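Fan curves and a noisy bedroom PC

The desktop in my office doubles as the guest bedroom machine, so it has to be quiet at idle. For most of the past year it was not. The CPU fan would ramp up for a few seconds, settle, then ramp up again, all while the machine was doing nothing more than syncing files. The absolute noise level was tolerable. The cycling was what kept Brendan Noonan awake when he stayed here in December.

The cause is simple. A modern processor will jump 15 degrees in well under a second when a single core boosts. The default curve on my board maps temperature to fan duty almost directly, with very little delay, so each short boost becomes an audible event. The heatsink itself has barely warmed up by then. Spinning the fan faster in response to a spike that short does almost nothing for the temperature.

There are two settings that matter: the shape of the curve and the response delay. My board calls the second one "step up time" and "step down time." Other vendors use smoothing, hysteresis or spin-up interval for similar ideas, and the manuals are not consistent about what each one does. I set step up to 4 seconds and step down to the longest value offered. Cycling stopped at once.

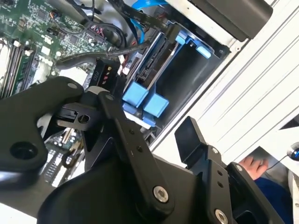
Inside an open desktop case.

The curve took longer. I logged temperature and fan speed for several evenings and found that idle sat between 38 and 46 degrees, with spikes into the low 60s. The fix was a flat section from 0 to 62 degrees at a low fixed duty, then a straight slope up to full speed at 85. A flat section means that normal spikes never cross a threshold. Under a sustained compile the fan still climbs, and it should.

Sota Hosoda suggested tying the case fans to the GPU sensor instead of the CPU, and I tried it. It works well for games and badly for long compiles, where the GPU stays cool and the case slowly fills with warm air. I went back to a motherboard sensor for the rear fan and left the front pair at a constant speed.

One caution on minimum duty. Below a certain point a fan stalls, and some boards respond by kicking it to full speed and then dropping back. My rear fan stalled at 22 percent, so its floor is now 30. Test this by lowering the duty in small steps and waiting a minute at each one – the stall is not always immediate.

Settings were saved to a BIOS profile and also written down on paper. A firmware update wiped the profiles on my previous board, and I expect this one to do the same eventually. Next on the list is the pump-like hum from the power supply, which appears only at light load and which I have not yet tracked down.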